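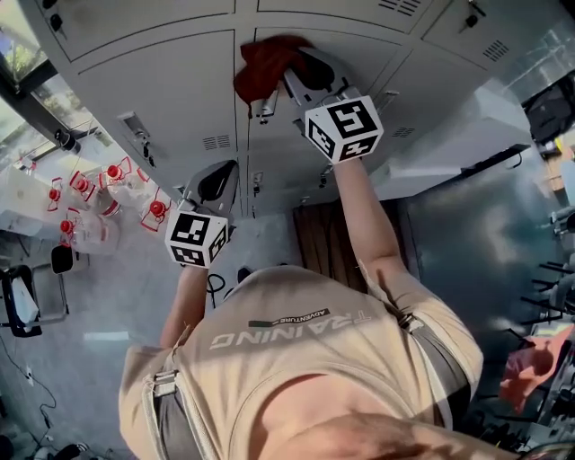

Lindiwe Hlongwane has run the facilities crew at the Kerslake leisure center in Drurnelbridge for 11 years. When she started, the crew mopped every floor by hand and wrote up each round on a clipboard. Now two floor machines from a firm called Rondine cover the halls at night, and the job sheets come through on a tablet. Her crew is the same size as before, but she says the work is not the same work.

"The floors were most of the shift," Hlongwane said. "You came in, you filled the bucket, and that was you until the break. When the machines took that over, people asked me what they were supposed to do with the other four hours."

The answer was everything above floor level. The center has 600 lockers, and wiping down the doors used to happen when there was time for it. It is now a nightly job. So are the benches, the handles and the underside of the drinking fountains. Hlongwane said the lockers are slower than they look, mostly on account of the vents.

"A flat door takes no time at all. A door with slots in it, the dust sits in the slots, and if you go over it with a flat cloth you push it further in. You have to bunch the cloth up and work it along. Then there are the handles and locks, and you go around those."

I asked whether she expects a machine to do that part too. She said the company has told her it is working on it, and that she would like to see one deal with a vent before she gives an opinion.

Kgomotso Van der Merwe joined the crew three years ago from a warehouse in Faltton, where she had already been through one round of automation. She said the change there was harder on people. The pickers were told on a Friday and the new system was running by the end of the month.

"At Kerslake we got a proper run at it," she said. "The machines came in January and they ran next to us for a while before anybody's tasks changed. I could see what they were bad at."

What they were bad at, in her account, was corners, cables and anything left on the floor. Somebody on the crew has to walk each room before the machine goes in and pick up bottles, bags and loose wires. Van der Merwe said this walk was not on the job sheet at first.

"It was 20 minutes a night and it didn't exist on paper. The tablet said the machine did the hall. Well, the machine did the hall after I cleared it."

Hlongwane raised that with the managers, and the walk is now a task with its own line and its own time. She thinks it was the most useful thing to come out of the first year. The pay grade moved as well, though only for the people who took the training on the machines. Two of the older cleaners chose not to, and they work days instead.

Both women said the bodies of the crew have felt the difference. Van der Merwe's back is better than it was. Her shoulders are not, and she puts that down to reaching at doors for a good part of the night. "Mopping is low and lockers are high," she said. They have started swapping halfway through the shift so that one person does not get all the upper rows.

The tablet is a sorer subject. It records when each task is opened and closed, and some of the crew took that badly. Hlongwane said she does not use the times to compare people, and has told them so. She would prefer that the times were not kept by name at all, and has put that in writing to the center. She is waiting for a reply.

"I don't mind the machines," she said. "They break down, they get stuck under the stairs, you go and get them out. The tablet is different. I want to know who reads it."

Van der Merwe was less bothered. At Faltton, she said, every picker wore a scanner that logged 95 picks an hour or asked why not. She closes her tasks when she remembers to, and sometimes does them all together at the end of the night.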